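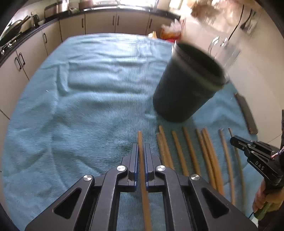
Fevix opens Pekbridge workshop for washing and sorting wooden sticks

PEKBRIDGE, Tue 13 June. Fevix, a supplier of wooden sticks for plant supports, weaving and classroom crafts, has opened a workshop in Pekbridge where used sticks can be washed, sorted and sent out again. The workshop takes up the ground floor of the former El Khatib fabric store and employs 13 people.

Garden centers and schools in the area can now return sticks they would otherwise throw away. Fevix will accept wood and reed in any length up to 90 centimeters. Painted or varnished sticks cannot be taken.

The work is done by hand at tables covered with terry-cloth towels. Returned sticks are rinsed, wiped down and laid out side by side on the cloth to dry. Staff then check each one for splits, soft spots and rough ends before sorting by thickness and color. Thick brown sticks go to the garden range. Thinner, paler ones are set aside for weaving and craft packs.

"We tried racks first, and the sticks rolled off or dried with marks on them," said Abdelilah Shawky, who manages the workshop. "A towel holds them still and takes up the water. We change the towels at lunch and again at the end of the day."

The company began testing the process in February with returns from 3 garden centers. Most of the sticks that failed the check had split at one end. These are now trimmed and sold as shorter lengths.

Sorted sticks are packed under the Gastska name, which Fevix has used for its craft supplies until now. Gastska bundles are tied with cotton string and carry a paper label giving the length and thickness. The first bundles are on sale at the workshop counter, and mail orders will open later in the summer.

Customers returning sticks are asked to knock off loose soil and remove wire, tape and plant ties. Sticks should be tied together or brought in an open box. Each returned load is weighed at the counter, and the customer receives a credit slip that can be used on any Fevix product. Slips are valid for 9 months.

Schools that want to return a large number of sticks should call the workshop first to arrange a time. Collection is not offered at present.

The counter is open Monday through Friday, with parking behind the building. The entrance is on the yard side.

Press contact: Abdelilah Shawky, Fevix, Pekbridge workshop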